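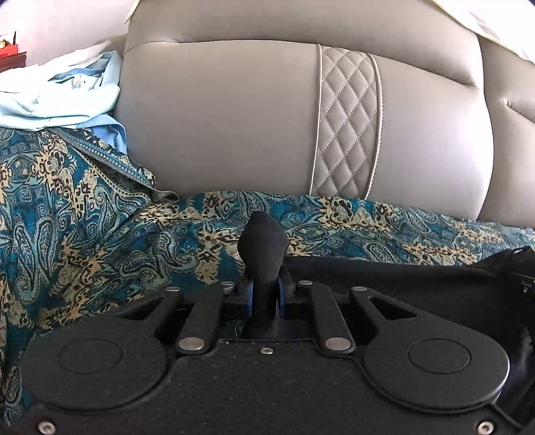

# Furkgate furniture project opens its doors for a second winter

The Jidimetti Furniture Project is delighted to announce that its sitting room workshops will be returning to the old reading rooms at Furkgate this October, with twice as many places as last year and, we are pleased to say, a much better kettle.

The workshops began as a small idea. People who had been given a second-hand sofa or armchair through the project kept telling us the same thing - they were very glad of it, but it never quite felt like theirs. A throw, a tidy and an hour's patient brushing can change that, and so we started inviting people in to learn how to look after what they had. Last winter 80 households came along, and between them and our regular collections we found new homes for 976 pieces of furniture. We would dearly love to reach 1,000 this time.

## What happens at a session

Each workshop lasts two hours and begins at 10am. There is a short talk on fabrics and coverings, then plenty of time to try things out, ask questions and have a cup of tea. You are welcome to bring your own cushion covers or blankets if you would like advice on washing or mending them.

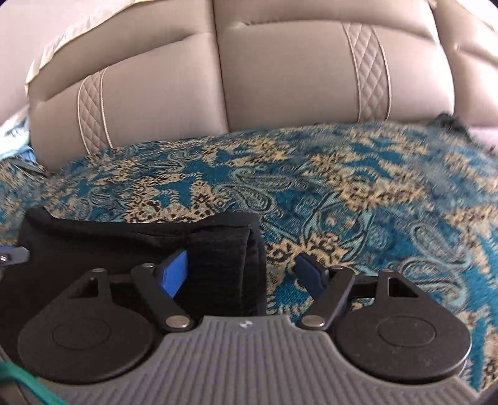

Throws are the part of the morning that people enjoy most, and we always run over. We show how to measure a seat properly, how much to allow for tucking in, and how to stop the whole thing sliding to the floor by teatime. Pattern comes up a good deal too, and a patterned fabric over a sofa is what we usually suggest to families with small children or a dog, as it is so much kinder to crumbs and paw prints than anything plain. Straps and ties get a few minutes as well, including the hook-and-loop sort, which should be fastened before washing so they don't snag.

## Taking part

Places are free thanks to the kind support of Rieger, the upholstery firm, and Ilau, who are lending us their van for collections all winter. Booking is open now at the Furkgate front desk, where you can also offer good, clean throws and blankets for others to use.

**Ends**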